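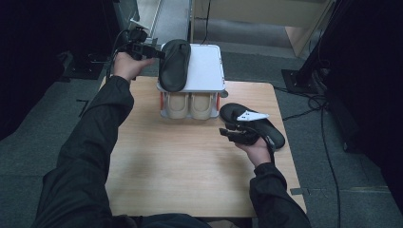
Visita al almacén de Kettani, noviembre

Llegamos a las nueve y media y nos recibió Antonina Skoryk, encargada de la sección de calzado. La visita duró dos horas, con una pausa para el café.

Empezamos por la recepción de mercancía. Kettani trabaja con 421 referencias entre zapato cerrado, sandalia y plantilla suelta. Cada par pasa por una mesa de revisión antes de subir a la estantería. Se mira la suela, se comprueba que la etiqueta de papel siga sujeta a la tira y se anota la talla.

Lo que más preguntas provocó fueron las cajas de almacenaje. Son blancas, con tapa, y dejan ver los zapatos por delante, con las punteras hacia fuera. A los lados llevan unos clips naranjas. Abilio Benítez, que tiene zapatería en el pueblo, quiso saber si aguantan apiladas. Skoryk contestó que ellos no pasan de cinco alturas.

Las plantillas van aparte. Las sandalias de verano se guardan ya hasta marzo, en la planta de arriba, donde caben 2000 pares. Esa planta la vimos desde la escalera; estaban moviendo palés y no se podía entrar.

Al final nos dieron el catálogo de cajas. El pedido mínimo es de 200 unidades, demasiado para una tienda pequeña. Benítez propuso juntar pedidos entre varios. Quien quiera apuntarse, que le llame a la tienda por la tarde.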